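Features > Machines at Work > The door problem

Print this page | E-mail this article

Plundisen, 27/06/2026

Saturday morning and the Masanja team is already on its second pot of coffee. Door again. It's always the door.

Masanja is a two-armed robot, still living mostly in simulation, meant for night rounds in care homes. Go down a hall, through a door, check a room, come back. The software house Mundstead had it doing that nicely until October. Then an update went in and the robot began closing its arms on door frames. Not every time. It did it in 15 runs out of 339, which sounds small until you picture a resident standing in that doorway with a walker.

The test apartment has a hallway, a wooden door, a red-brown frame. Doorway approaches get run over and over. 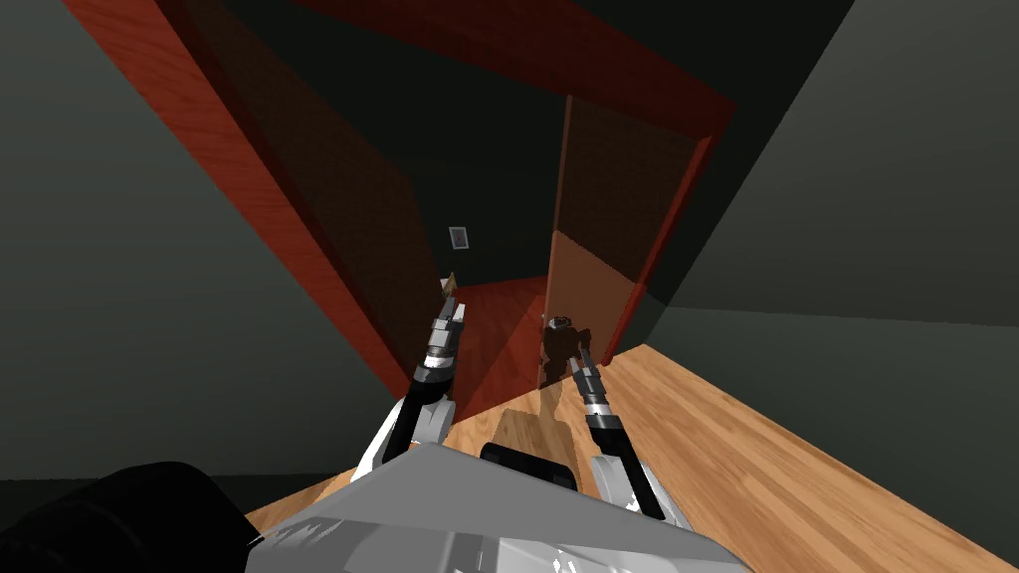

Nyokabi Ndung'u would stop the arms outright at any threshold and let the base do the moving, slow or not, and told the team so back in the fall. Slow was what the client didn't want. So the arms stayed live.

What went wrong, as far as anyone can say: the robot keeps a guess of where its own body is. Update makes the guess lag. Robot thinks the frame is still ahead when its alongside. Arm swings for a handle, finds wood. And the force limit, the thing that should have caught it, was reading the same late clock. Two safeguards, one fault – that's the part that got people upset.

Low light makes it worse. The cameras on the wrists have less to hold on to, so the guess drifts further before anything corrects it.
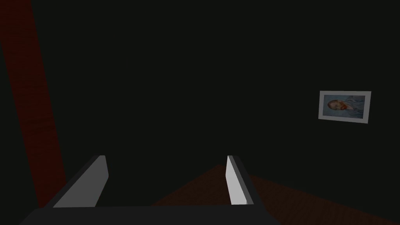
The drift can be almost 2 inches by the time the robot is through. Enough for a pinched hand. The first fix, from a contractor called Stultine, simply widened the safety margin, and the robot then refused to enter any room at all. Stood in the hall. Safe, sure, and useless.

Second fix gives the force limit its own clock. Testing calls for 300 clean runs in the dark before teh real hardware gets it.

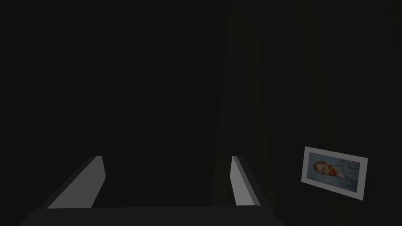

Three hundred is nowhere near enough, according to a reader who wrote in after our first piece on Masanja, when a fault shows up that rarely and the person on the other side of the door can't jump back.

Mundstead wouldn't comment on the number. The runs go on through the weekend.

E-mail this article | Print this page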